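4.2 Lifting the lid of a pot

Taking the lid off a pot is a small chore that comes up many times in the course of cooking a meal, and most adults do it without looking. We included it in the kitchen set because it sits between the plain pick-and-place tasks of Section 4.1, which present controllers manage fairly well, and the two-handed tasks of Section 4.3, which they do not. The lid has one intended holding point, the knob, and that point is small compared with the hand. A grasp that would be good enough for a mug or a box can miss the knob altogether.

All trials in this section were run in simulation. The scene holds a table, one lidded pot and a single arm fitted with a humanoid hand (Figure 5). We kept the table clear of other items so that failures could be put down to the grasp and not to clutter. The pot was placed at a new position and angle at the start of each trial, within the reach of the arm. A trial counted as a success if the lid was raised clear of the rim and held there for two seconds without the body of the pot being dragged or tipped. Trials were stopped after 15 seconds.

We compared two controllers. The first, Widmer, follows a fixed approach path computed from the known position of the pot and then closes the fingers until a force limit is met. The second, Serninari, is a learned policy trained on demonstrations collected with the Zirnumik glove. Both were given the same 400 starting positions. Neither was tuned for this pot, and the demonstrations used to train Serninari contained jars and tins but no cookware.

Serninari completed almost twice as many trials as Widmer, but neither did well enough to be trusted with a full pan on a hot stove. The most common failure for Widmer was closing too early, so that the fingertips met above the knob and slid off. Serninari reached the knob more often but tended to pull at a slant, and the lid then caught against the rim and moved the pot with it. Handles caused a further group of failures in both cases, when the thumb came down on the handle and stopped the palm from going any lower.

We also asked how much of this would matter in a home. Imrie, who ran the earlier Trornance kitchen study, scored the same trials by a looser rule under which a dragged pot was allowed. Under that rule the gap between the controllers became smaller, as many of the slanted pulls did end with the lid off. We report the stricter rule in the rest of the paper. A pot that moves on an empty table does no harm, but one that moves on a stove may spill. Results for the other kitchen tasks are scored in the same way. 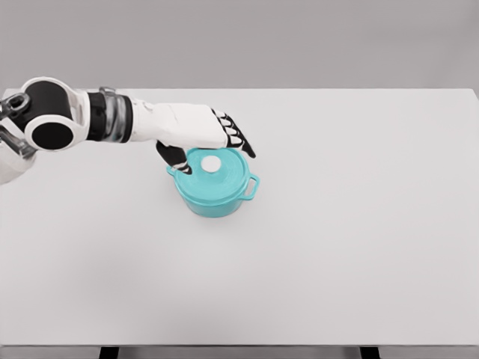

Figure 5. Lid-lifting task in simulation, with the hand over the lid of the pot.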